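Plonel Wire Mesh Basket, Large: Review

Reviewed by Iqra Mengal, 8 November 2019

The Plonel is a rectangular open basket in fine silver mesh with a raised metal rim. It is sold for desk and shelf use. I bought two in October and have used one of them for mixed small toys, a harder job than paper.

Capacity is good for the footprint. The sides are low, so a full load heaps instead of stacking, and the heap holds its shape as long as there is some cloth in it to stop the balls from rolling.

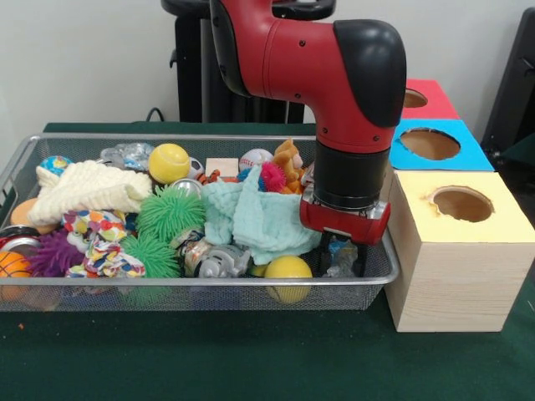
Mixed load: tennis ball, baseball, spiky puffer balls, plush, a toy car and a washcloth.

Mesh gauge matters more than size here. The older Grurnden basket had openings wide enough to catch the spikes on a puffer ball, and pulling one free bent the wire. On the Plonel the spikes don't enter the mesh. Loose-knit cloth can still snag at the corners, where the mesh folds under the rim – run a finger along the inside before first use.

Retrieval is average. Anything on top comes out cleanly. Small, hard items work their way down and have to be dug for, and the low sides mean that digging pushes something over the edge. Crushed cans and crumpled plastic bags take up a lot of room for their weight, and I would keep them in a separate bin.

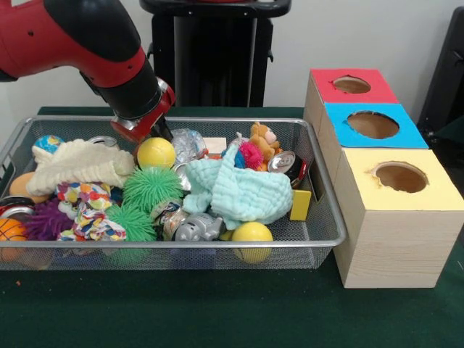 Lwazi Msimang disagreed on that last point in the comments: cans at the bottom keep the soft things up where you can reach them, and the mesh rinses off in a minute if anything leaks.

The rim is the best part. It is smooth on the outside and stiff enough to lift by when the basket is full, though I would use both hands. The base sits flat. There are no feet, so it slides on a smooth table if pushed from one end.
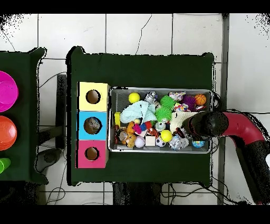
Stacking is not practical with a heaped load. For cubes and blocks I would go with a closed box and leave the basket for soft items and balls, where the open top is useful.

Price paid: $95 for the two. High for wire mesh, but the welds have held. Recommended, with the corner check noted above.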